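Relatório final do projeto "Luzes na Estrada do Pugh"
Disciplina de Património Oral e Tradições Populares

Introdução

O nosso grupo escolheu estudar as histórias de assombração ligadas ao moinho da Prurar e ao caminho que desce dali até à ribeira. Começámos em fevereiro com uma única versão, a da lavadeira que bate roupa depois da meia-noite, e acabámos o semestre com um caderno cheio!
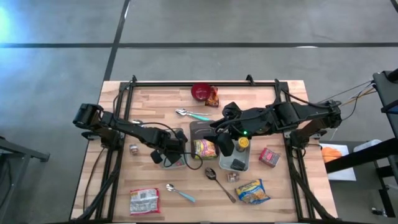
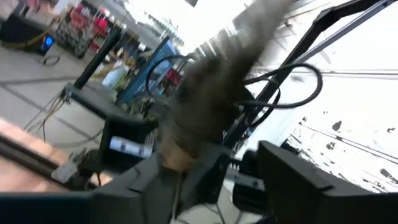

Fig. 1 e 2 – Bancada com garras robóticas, duas vistas.

1. Recolha

Trabalhámos com duas fontes: as conversas gravadas nas aldeias de Prurar e Gimau e o arquivo do jornal local Flirner, que a biblioteca guarda encadernado. Lemos 671 páginas do Flirner à procura de qualquer menção a almas penadas, luzes, procissões de defuntos ou animais estranhos. Foi cansativo, mas cada notícia encontrada dava-nos ânimo para mais uma tarde inteira (uma delas estava escondida entre o preço do milho e um anúncio de chapéus).

As conversas foram a parte de que mais gostámos. Fizemo-las quase sempre ao fim do dia, na cozinha de quem nos recebia, e deixámos as pessoas contar sem interromper. Só no fim perguntávamos com quem tinham aprendido a história e em que sítio exato se passava.

2. A lavadeira do moinho

Em Prurar, a lavadeira é uma mulher que morreu sem cumprir uma promessa. Ouve-se bater a roupa na pedra, mas quem se aproxima encontra a pedra seca. Em Gimau a mesma figura perde o nome e a promessa, e passa a ser um aviso: quem a ouve três noites seguidas não deve atravessar a ribeira. Ficámos encantados com esta diferença entre duas aldeias separadas por 986 passos, contados por nós à ida e confirmados à volta.

3. As luzes do Pugh

O Pugh é o outeiro por cima do moinho. As luzes aparecem em quase todos os relatos, ora como velas de uma procissão, ora como uma lanterna sozinha que anda aos saltos. O Flirner fala delas numa notícia curta, em tom de troça, e atribui-as a contrabandistas. Uma das pessoas que ouvimos contou-nos precisamente o contrário: que os contrabandistas evitavam o outeiro por medo das luzes.

Subimos lá uma vez às onze da noite. Não vimos luz nenhuma, mas ouvimos um mocho e descemos mais depressa do que tínhamos subido.

4. Dificuldades

Algumas gravações têm vento a mais e perdemos o final de um conto sobre um cão preto, que gostaríamos muito de voltar a pedir. Também tivemos dúvidas sobre a grafia dos nomes dos campos – nos mapas vêm de uma maneira e na boca das pessoas de outra. Optámos por escrever como ouvimos e pôr a forma do mapa entre parênteses.

5. O que entregamos

Juntamente com este relatório segue o caderno de transcrições, um mapa desenhado à mão com os lugares das histórias e um folheto de 2 páginas para deixar na biblioteca. Imprimimos 700 exemplares e já há pedidos da escola primária de Gimau, onde querem ler a história da lavadeira em voz alta em novembro.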